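Notebook, January. Open day, Skurnton workshop, hall 2

Set up from 08:15. Arm homed twice because the first homing left joint 4 at an odd offset; second was fine. Payload file was still the one for the Skuvel gripper, so changed it back before enabling. Doors at 10:00. Miroslava Tichý took the visitors in groups of 7, I stayed at the pendant with the enabling switch.

Speed override held at 30 per cent all day. Reach limit set at 643 mm from the base axis, checked with the tape at three points. The Pintér controller logged 1697 motion commands by closing, no protective stops after 11:20. Before that there were two, both from the cable loop catching on the bracket at wrist rotation above 170 degrees. Re-tied the loop and put a soft limit at 160.

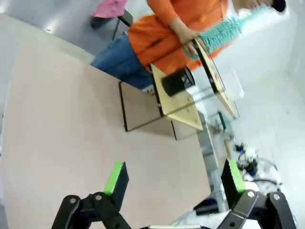 Grip force needs sorting out before the Saditard people come. The default of 40 N is too much for thin-walled stuff, and at 15 N the pads slip on anything smooth if the approach is off centre. Both pads are the green-tipped ones, and I want to try them at 25 N on a black cylinder like the one on the plank, approaching with the fingers wide open. The clear panel next to it is a worry for the depth reading. Clear acrylic gave us holes in the point cloud in the autumn, and I would not trust the planner to keep clear of it on depth alone. For now, enter any such panel as a fixed box in the collision model, 20 mm margin all sides.

Questions from visitors, as far as I wrote them down: what happens on power loss (brakes engage, gripper holds), how long to teach a new pick (depends on the part, Miroslava said an afternoon), whether it can be stopped by hand (yes, showed it at low speed).

Frame buffer on the wrist camera is still 1000 frames and fills too early. Raise it, or drop to half rate for demonstrations.

To do:
Print new cable bracket, wider slot.
Grip test at 15, 25 and 40 N, log slip.
Copy today's payload file to the shared drive.
Ask Miroslava for the visitor list.

Powered down 16:40, key back in the cabinet.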